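# About Sornel

Sornel is a singing school for grown-ups in Beketberg, and we love what we do. 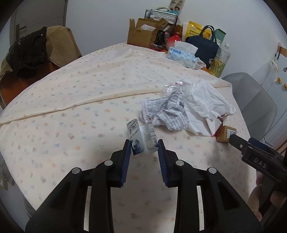 *Kaan Yaman*

I was told at nine years old to stand in the back row and move my lips. If you've come to this page, there's a fair chance somebody told you something similar, and you've been humming in the car ever since. Welcome! You're exactly who we had in mind.

We teach adults to sing in harmony. Most of our singers don't read music when they start, and plenty still don't after years with us (which is fine, we teach by ear). We sing folk songs, rounds, work songs, old hymns, lullabies, the odd pop chorus if someone brings in a good one, and a lot of songs in languages that we learn one syllable at a time.

## How it started

Sebastian Neagu and I met in the alto section of a big city choir where neither of us belonged. I'm a baritone and he's a bass, but the altos were short that season and we were both too polite to refuse. We spent the breaks in the stairwell working out songs his grandmother used to sing, and other people kept stopping on the landing to join in. By spring the stairwell was more fun than the rehearsal.

So we rented a room over the old seed store on Valdebenito Street and put a card in the bakery window. It said "Sing with us, 7 in the evening, bring a cushion." The cushions were needed, the floor was awful. We've got chairs now. The name comes from a nonsense refrain in the first song we taught up there, *sornel, sornel, turn the wheel*, and we've never found out where the song is from. Sebastian thinks it's a spinning song. I think his grandmother made it up.

## What an evening is like

We start on our feet. There's some stretching, some yawning (big, rude yawns are wonderful for the throat), and then a long slide from low to high that sounds like a herd of cows the first time you hear it from inside. After that we sing a round, always a round, so that within ten minutes of walking in you've made a chord with other people.

Then we teach a song. One of us sings a line, you sing it back, and we build it up part by part: lows first, then the tune, then the highs, and last the middle part, which is the hardest and in my opinion the best. You can sit wherever you like. If you pick the low part one evening and find it's scraping the bottom of your voice, move! People wander between parts all the time and we don't do placement tests.

There's a tea break in the middle. Tea is free, and the ginger cookies are Sebastian's. The second half is looser, with requests and old favorites, and we close with the same goodnight song we've used since the beginning. You'll have it by heart by your third visit whether you mean to or not.

## The groups

**First Notes** is for people who haven't sung since school, or ever. It's a small group with a slow pace, and it's the one I teach most. We never ask anyone to sing alone. If you want to try a solo line we'll cheer, and if you don't, the subject won't come up.

**The Long Table** is our main group, mixed voices, open to anyone who can hold a part with a neighbor singing the same thing. We cap it at 20 because of the room. Beyond that the sound piles up against the ceiling and the people near the stove get very hot.

**Pededell** is the smaller group that sings outside the school, at weddings, at the harvest supper, in the hospital lobby in December. It's named after the hill behind the town where we held our first summer sing. You don't audition for it. Come to The Long Table for a while, tell us you're interested, and we'll find a set of songs for you to learn.

We also run a morning group, 4 songs and a pot of coffee, which is mostly parents with babies and a few night-shift nurses on their way home. Babies are very welcome. One of them has a terrific low note.

## Who teaches

Sebastian grew up in a house where people sang while shelling beans, and he can still hear a melody once and give you a bass line for it before you've put your coat down. He trained as a piano tuner and still tunes for half the valley. He looks after our songbook, such as it is: a shelf of ring binders with words, recordings, and notes on who taught us each song and when. We care a lot about that last part. Where a song came from a living person, we ask before we teach it, and we sing their name along with it when we perform.

I taught geography for a long time and came to music late. I took my first proper lesson well into my thirties, from a teacher who listened to me croak through a scale and said, "Good, there's a voice, let's go and get it." I still say that to people. My own weak spot is rhythm, so if you see me stamping, that's for my benefit.

## Things people ask us

*Am I tone deaf?* Very probably you aren't. Matching a pitch is a skill, like catching a ball, and most people who think they can't do it have had no practice. Come to First Notes and give it a few weeks.

*Do I have to perform?* No. Most of our singers never do, apart from the open evening in March when families come and sit on the stairs, and even that's optional.

*What does it cost?* You pay by the term, or you can drop in and put money in the blue jar. Your first 2 visits are free in any group. If the term fee is too much right now, tell either of us and we'll sort it out quietly.

*Are there stairs?* Yes, one flight, with a solid rail on both sides. The morning group meets on the ground floor, and we're happy to move First Notes down there too if you let us know ahead.

*Can I bring a song?* Please do! Bring it scribbled on an envelope, bring a recording of your aunt, or just sing it to us over the tea. A good part of what we teach arrived that way.

The street door sticks, so give it a push with your shoulder and follow the noise upstairs.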